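Speaker notes, cell safety session, 6/7/18
Dredirar disassembly line, Gisberg site

Slide 1. Title
Leave up while people sit down. Say that the incident report is on the shared drive and that these notes follow its order.

Slide 2. What the cell does
Trekero cell. Takes opened desktop computers and removes drives, still in their carriers, before the chassis goes on to board recovery. One arm, one two-sided gripper, one operator. Cycle target was 6 per hour when the fault occurred. It had run 343 units since October without a recorded stop of this kind.

Slide 3. The fault
Carrier gripped and lifted. One corner caught under the chassis rail. The arm kept pulling, the chassis came up with it, and the protective stop came in late. Chassis dropped when the operator opened the gripper by hand. No injury. One bent rail, one cracked carrier.
Pause here. Someone will ask about the drive. It was scrap already.

Slide 4. Why the stop was late
Force limit had been raised during commissioning to deal with stiff carriers, and was never put back. The change was not in the log. Long version of the parameter history is in the appendix; do not read it out.
Second point: the program had no check that the chassis stayed where it was during the lift. It checked only that the gripper was closed.

Slide 5. Hands in the cell
The operator reached in while the arm was in protective stop. A protective stop is not an emergency stop. It can be cleared from the pendant and motion can resume. Say this twice.

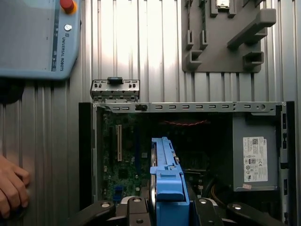 Rule from now on: press the red button first, then reach. Before opening the gripper on a held part, support the part from underneath or wait for the second person.

Slide 6. Changes made
Force limit back to the original value. Lift split into 2 stages, with a pause of 400 ms and a force check between them. Clamp added on the rear of the chassis. Parameter changes now need a log entry before restart.

Slide 7. Still open
Carriers with worn notches. The gripper closes on them but they tilt. No fix yet, so reject them by hand.
Take questions. Keep to ten minutes.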